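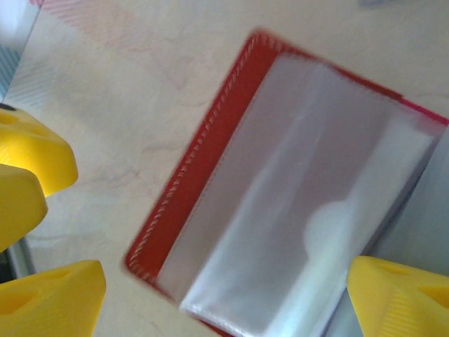 Wrist view over a red stitched holder, yellow fingers at the edges.

Bullden Two-Arm Card Bench
By Florstead

The Bullden is a bench unit with two light arms, built for the small, fiddly jobs that come with handing out cards: putting a card in a sleeve, taking an old one out, setting a holder square so the next thing can happen to it. We build it for membership offices, hotel back rooms, staff badge desks and anywhere else that sends cards out in holders.

We love this machine, and a lot of that comes from having done the work it does. Card filling looks like nothing until you have a box of holders in front of you. The sleeves cling. The plastic shines, so you tilt your head to see which pocket is open. Your thumbs get dry and then they get sore, and by three in the afternoon you have put the same card in the same wrong sleeve twice. At our pilot site in Studbridge two people used to spend most of March on this every year -- same table, same radio, same sore thumbs. They now load the bench, check what comes off it and get on with the member calls that used to pile up while they filled sleeves.

Both arms mount on a rail along the front edge of the table, which leaves the back free for the card rack. One arm can hold while the other one places. That is how people do it too, and it's the main reason we went with two arms when a single bigger one would have been cheaper to sell.

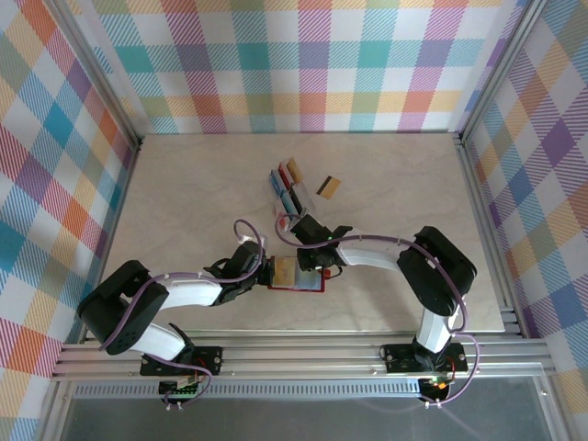
What changes for the people at the bench

The job gets more varied. Someone still has to look at the cards, and that someone should be a person who knows the members and can spot a misspelled name. At Studbridge the staff asked for a check after every tray and not just at the end of the run, so we built the software to stop and wait for them. It waits as long as they like (phone calls happen!).

Training is short. You guide the arms through the task by hand, the bench records the motion, and you repeat it a few times with the holder lying at different angles. A new holder style usually takes 4 recordings before we would let it run with someone standing by. Staff do this themselves. They name the routines too, and we have seen some very good names.

There are things it's slow at. A practiced person with fresh hands will beat the Bullden on the first tray, easily. Very stiff sleeves are hard for it, and it will hand those back to you and ask for help. We think this is fine -- keep a tray next to the bench for the awkward ones and do them together with your check.

People ask about noise. You can talk across the bench in a normal voice, and the radio at Studbridge stayed.

Setting it up

The unit ships with its rail, both arms and both base plates already fitted. It weighs 82 pounds, so plan on two people for the lift. You will need 58 inches of clear table width and an ordinary wall outlet. Put the rack at the back, toward the middle, where either arm can get to it,

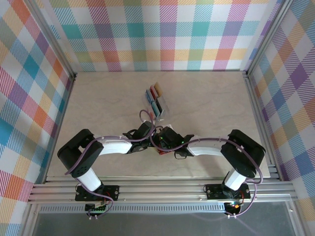 and leave a hand's width on each side so the arms can swing out without meeting your coffee. Cables run along the outside of the arms. We get asked to hide them inside, but out in the open you can check one at a glance and swap it in a few minutes with a small screwdriver. Leave the slack at the shoulders alone, please. It looks untidy and the arms need all of it.

Run the rail check before the first tray of the day. It takes less time than boiling a kettle.

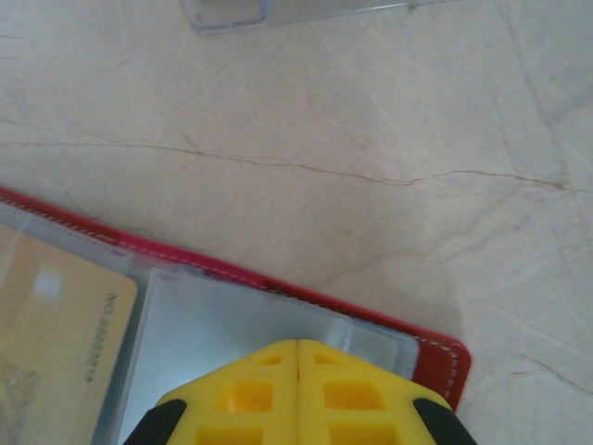 Fingers are the part you will care about most after a month or two. The standard set is the Gajewski pattern, and it comes with a spare pair in the box. The wrist camera sits close enough that you can watch the fingertips and the sleeves in one view, which makes the tray check so much easier: a yellow card tucked in at the left, a paler one next to it, and the small clear pocket near the right end still empty. You see that on the screen without picking anything up. Wipe the tips with a damp cloth after every 1000 holders, and sooner if your sleeves come dusty from the box.

In the box

Bench rail with two arms and base plates
Gajewski finger set, plus one spare pair
Clear card rack
Wrist cameras, fitted
Small screwdriver and cable clips
Printed guide, large type

Holders and cards are not included. Send us a few of your own before you order and we will try them on the bench and write back with what went well and what didn't.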